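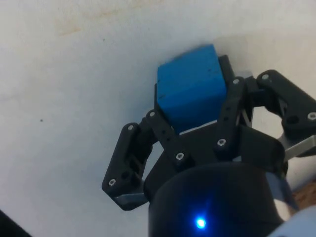 The blue foam cube, on white.

March, nearly eleven at night

I meant to write yesterday and the day before, and both times I sat down with my tea and got no further than sharpening the pencil, so tonight I am starting before the kettle has even boiled. I have had foam on my mind all week. Elfriede asked me back in the winter whether I would make the cushions for her window seat, and in a weak moment I said yes, of course, how hard can it be, and ever since then I have been looking at every bit of foam I come across with a sort of professional squint!

That blue is lovely, I must say. It is so bright and so plain, with the top a shade lighter than the front, and those few tiny dark specks that you only notice once you have been staring for a while. I showed it to Elfriede over lunch and she said it looked like something out of a child's brick box, and then she wanted to know if I could find her a cotton in the same colour. I had been leaning towards the mustard stripe. We went round and round on this until the soup was cold, and I think the blue has won, though she may well ring in the morning and change her mind (she usually does).

Bahman came by at four with his long bread knife, which he swears by for cutting foam, and we practised on an old mattress offcut on the landing. My first edge was dreadful, all steps and crumbs. His were better, but he has the patience for long slow strokes and I start sawing as soon as I get bored. Crumbs everywhere, of course. I was still picking them off my cardigan at supper. He thinks I should put a layer of wadding round each piece before the cover goes on, to soften the corners, and I expect he is right, although it does mean another trip into town.

The seat is 77 centimetres at the left end and a little more at the right — old houses! — so I shall make a paper pattern first. I have decided on two cushions in place of one long one, and Elfriede has agreed, or at any rate she didn't object.

Must ask Elaheh if I can borrow her zip foot. Mine has gone missing again, probably in the button tin, and I am not emptying that out at this hour. Kettle's boiled.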